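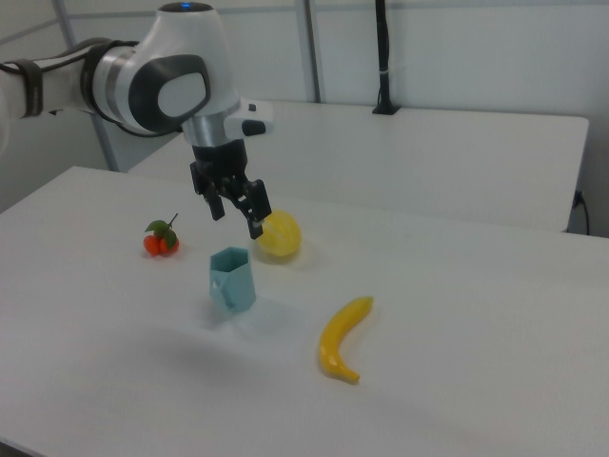
The Fruit Bowl That Never Gets Eaten

My grandmother in Tonport kept a bowl of pretend fruit on her sideboard, and every one of us grandchildren bit into the pear at least once (I did it twice, being a slow learner). I thought of her all through September, when I set out to learn why play fruit and little cups have crept back onto so many grown-up tables.

At Hendricks, the old housewares store on Akness Street, the fruit sits in open bins by the register, and people simply can't keep their hands out of them! Lemons go first. A lemon is cheerful from across a room, and it looks right beside nearly anything blue. Small orange fruits on a sprig sell nearly as well, so long as the leaves are still on, and I'd pay the extra for good leaves every time.

Then you need a cup. I'm partial to the kind with flat sides, in a pale blue-green, and I found mine for 8 dollars at the Rernia flea market after a long and very pleasant morning of looking at other people's teapots. Set it on a plain white surface, put the fruit near it but not in a row, and leave some bare table showing. Mine gets rearranged every time my niece comes to lunch, and last Sunday I found the lemon in the bread box.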